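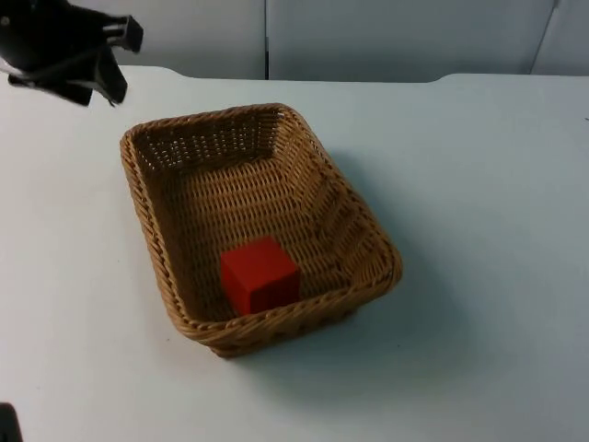
Cube in basket, gripper open and clear of the rim.

From: Soudabeh Yazdani
To: teleop-users
Date: 30 March 2026
Subject: Re: When to stop recording on place-in-basket

On the list, Oakley wrote:

> We are recording the cube and basket task with leader arms and the
> episodes end all over the place. One operator stops the moment the
> fingers open. Another drives the arm back to the rest pose and then
> stops. Training on the mixture gives a policy that opens the gripper
> and then dithers over the basket. Is there an agreed end point? Also,
> does anyone bother moving the basket between episodes, or only the
> cube? Ours has been square to the table edge throughout.
>
> Oakley

There is no agreed end point that I know of, but I can say what we use at Itmont. The still at the top of this message shows the sort of state we look for before the operator presses the pedal: cube on the basket floor, fingers open with nothing between them, gripper outside the rim with bare table between it and the basket.

We used to stop on release. The trouble is that the last recorded command is then an open gripper above the basket, and the policy has no data on what to do next. Ours drifted sideways and caught the wicker on the way. The weave is coarse enough to hook a fingertip. Going all the way back to rest fixes that but adds a long stretch of free motion which every operator drives differently, and the return ends up as a large share of the episode.

The rule in our operator sheet is now:

Open the fingers fully.
Lift straight up until the tips are above the rim.
Move off to the side the arm came from.
Hold still for 2 seconds, then press the pedal.

The hold matters more than the exact retreat position. We trim it to a fixed length afterwards, so a slow foot on the pedal does no harm. Do not trim it to nothing. With the still part removed, the policy kept creeping after the retreat.

We recorded 109 episodes under this rule on the Kikow leader arms. I discarded 4 of them, all for contact with the rim during the lift. I would not keep those even if the cube ended up in the right place, unless you also have the recovery on record and want it learnt.

On the second question, yes, move the basket. Ours lies with its long axis on a diagonal in the picture, and we change the angle as well as the position. With a fixed basket the policy can learn a table coordinate and ignore the camera. You will see this at once if you shift the basket by half its width at test time. Do not insist on the middle of the floor for the cube either. A cube close to one wall counts as placed, provided it is resting on the floor of the basket and is not propped on the weave.

One thing to check before you re-record: the Jaller logger writes the commanded gripper width and the measured one to separate fields. If your export takes only the measured value, the release appears late and the first part of the lift looks as though it was made with closed fingers. That alone could account for some of the dithering. Compare the two traces on a single episode and see how far apart they are.

If you can put up one raw episode from each of your two operators, with both gripper fields included, I will look at the timing.

Soudabeh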